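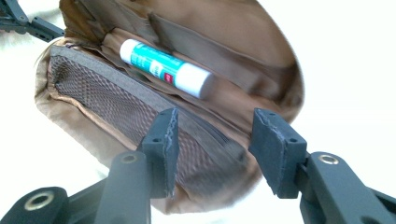 January 2020

I spent most of a day going through my bags, and the tan pouch was the one that took the longest to decide about. It is the one I use for paper and glue. Everything else I own for making cards and travel journals lives on a shelf, but the pouch goes out the door with me, so whatever is in it has to be worth carrying.

I bought it in October from a small shop in Altmont that sells Dakisska bags and not much else. I went in for a pencil case. The pencil cases were all long and flat, and I have owned enough of those to know that a glue stick makes them bulge in the middle and then the zipper catches. The pouch has a rounded opening that spreads wide, and I could see everything inside without digging. I paid more than I had planned and carried it home empty in a grocery bag.

The first thing I looked at was the mesh pocket on the inside of the front flap. I had a bag once with a pocket like that and it tore along the top within a month. This one has a strip of binding over the edge of the netting, and it has held so far. I keep washi tape samples in there, the kind wound on bits of card, and also stamps. The netting is fine enough that a postage stamp stays put. Paper clips do not go in there anymore. The ends work their way into the holes and then you have to back them out one at a time.

Along the back wall there are slip pockets, sewn in layers so they overlap. It took me a while to work out what they were good for. I tried pens first. The pens leaned over and ended up in the bottom. Then I tried scissors, which was worse. What works for me is flat things: a short ruler, a folded sheet of blotting paper, a few blank tags, ticket stubs I have not stuck down yet. If I put too much in one pocket, the one in front of it gets tight.

The main compartment is for the glue stick. I used to carry two kinds of glue, a liquid one for photos and a stick for everything else. The liquid one leaked on a train to Jaltetti and I lost 17 pages of a journal. They were stuck together in one block and I could only peel the outside ones apart. After that I stopped carrying liquid glue, and I have not missed it. The stick does photos fine if you go all the way out to the corners and put a book on top overnight.

I store the stick lying down. I have read that you should stand them up with the cap at the top, and I did that for a while at home with a jar. I could not tell any difference. What does matter is the cap. Push it until it stops, then push again. I have thrown out four glue sticks that dried up, and in every case I had put the cap on in a hurry.

Cleaning the pouch is easy enough. I turn it upside down over the sink, shake it, and wipe the lining with a damp cloth. Glue comes off with warm water if it has not been there long. Old glue I leave alone until it is hard, then lift it with a fingernail. I would not put the pouch in the washing machine. The fabric has a bit of a sheen to it and I would like to keep it that way.

There are some loose fibers sticking out at one of the seams. I have not pulled on them. My plan is to trim them short with nail scissors and put a dab of clear nail polish on the end, which is how I fixed the strap on my Mnguni backpack. The backpack strap is still in one piece.

I finished the last journal over the holidays. It came to 184 pages, and nearly all of it was stuck down with supplies out of this pouch, on trains and in waiting rooms and at one very slow laundromat. The one I am starting now is smaller, with thicker paper, so I expect to get through less glue. I cut the tags down to fit it last night. The old ones were too wide for the page by the width of my thumb.

A few things came out of the pouch and are not going back in. A hole punch, because it is heavy and I used it once. A packet of photo corners that had lost their stick. A pencil sharpener that left shavings in all the pockets. I put the sharpener in my desk drawer and the photo corners in the trash.

Next I have to do the shelf. The paper pile is leaning, and I still have not found the good scissors.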